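Teaching by Showing: Notes for Session 5
Carolina Arruda, Skodell evening course

Reading: the Correia handout, all of it, including the dull part about coordinate frames.

1. Two ways to show a robot something

You can take hold of the arm and push it through the job (hand guiding), or you can sit elsewhere and drive it with a controller (remote control). Hand guiding feels natural until your elbow is in the camera's view. Remote control keeps you out of the way and makes you clumsy. We use remote control, in the simulator, where clumsiness is cheap. 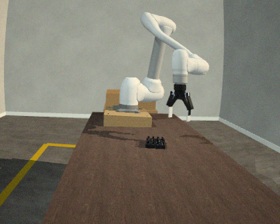
A demonstration is a recording of positions and gripper commands, plus whatever the cameras saw. It includes your dithering. Start with the gripper open and well clear of the target, as it is over the far right of the table with the pegged black block out in the middle, so that the approach gets recorded too. Lisa, our logging program, starts on your first movement and has no opinion about its quality.

2. Coming down

Most of last year's 200 demonstrations went wrong in the final stretch. People hurry across the table and then hover, like someone choosing a biscuit.
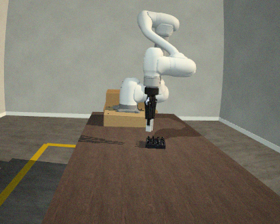 Hovering teaches hovering. If you need to think, press pause - Lisa drops paused time - and carry on when you know which way you are going. Rosário Cardoso's runs at Kernach averaged 14 seconds, and she corrected herself in plenty of them. Small corrections are welcome. A policy that has only seen perfect approaches has no idea what to do after a poor one.

3. Before you submit

- Replay the run from the side view as well as the one you drove from.
- Check the close view, where the fingers fill a good deal of the picture and depth is mostly guesswork.

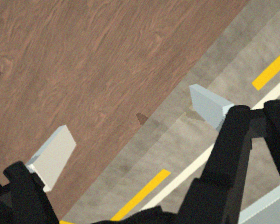
- Label failures as failures. We keep them.
- Leave the file name alone. The full set stands at 1,595 runs and I have renamed enough of them. 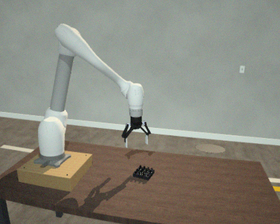

4. For next time

Record five runs by remote control, each from a different starting pose. Bring one you are ashamed of.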